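Shakuntala Kaushik rents out hand-held grippers. Her firm, Pekwood, ships them to research groups and small shops that want to record how people handle everyday objects, and she agreed to talk about the new kit before it goes on general sale in November.

"It's a gripper you carry," she said. "Two fingers, a linkage on each side, a camera looking down over the top. You do the job with it by hand and the recording is what you take home." 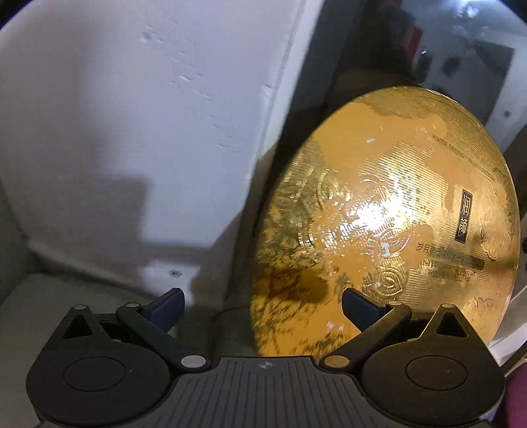
The rental costs $168 for 12 days. Kaushik said most customers spend the first of those days learning to slow down. "People come in too fast. They're used to their own hands. With two fingers you have to decide where you're going to hold the thing."

She would not call the kit finished. Testers at Drorthorpe asked for softer finger pads, and she is still comparing 2 samples. The ribbed top on the body is staying.

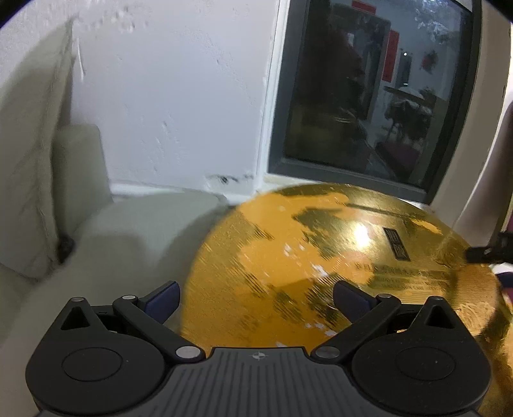

Large, flat objects are harder than cups or boxes, she said, and shiny ones bring glare. "I'd tell a customer to try those early. If your work is all trays and lids, find out in the first hour."

Pekwood plans a first run of 1,000 units. Kaushik said repairs will be handled in Surnau, with spare pads sold separately. The price of those has not been set.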